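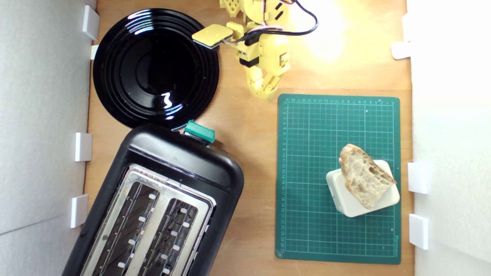 May 6, 2023. Bench 5, bread and toaster.

Back to the question of whether a two-slot toaster can do right by a country loaf. The Gomberg notes say yes, and I have never believed them. Their trials used sliced sandwich bread, which toasts evenly in anything that gets warm. Our loaf from the Flidthorpe bakery is another matter. The chunk on the white box has a golden-brown crust and a crumb full of holes, and I can't see how anyone would call a setting "medium" for a piece like that. The slots on the black toaster are the long kind, side by side, so length is no trouble. Thickness is.

Layout for today: toaster at lower left on a slant, round black plate just past the lever end, cutting mat on the right with the bread. I was told in March that a plate that close saves time. Maybe. A plate near a toaster also collects crumbs before any toast gets to it. Leaving it there for now so the next person can judge.

Not sold on the black plate either. The raised rings are nice to look at, but dark toast on a glossy black plate is hard to grade by eye, and the glare at the upper right end of the table doesn't help. The old Moon plates were better for this. If they turn up, swap them in.

Bread prep, as it stands:
Whole loaf was 500 g on the kitchen scale, before cutting.
Slices to be 28 mm at most. Moon notes say thicker is fine. I doubt it.
Use the grid on the mat for cutting, and wipe it down first. It is a craft mat and I still think we should have a proper bread board.
Torn chunks do not go in the slots. Cut them flat or leave them out.

The Plastville sheet gives 77 seconds for "golden." Golden on which side? It doesn't say, and it doesn't say what the room was like or how old the bread was. I would treat that number as a guess with a unit after it. Old bread browns faster in my experience, though I have no clean run to back that up – only a lot of breakfasts.

To do before anyone writes up a result:
Empty the crumb tray and note that it was done.
Run the toaster once with nothing in it.
Same loaf for all slices, heel pieces left out.
Grade both faces, in daylight, away from the bright corner.

Until that is done I'm leaving the Gomberg claim marked "open" in the index. Someone had changed it to "confirmed." Please don't.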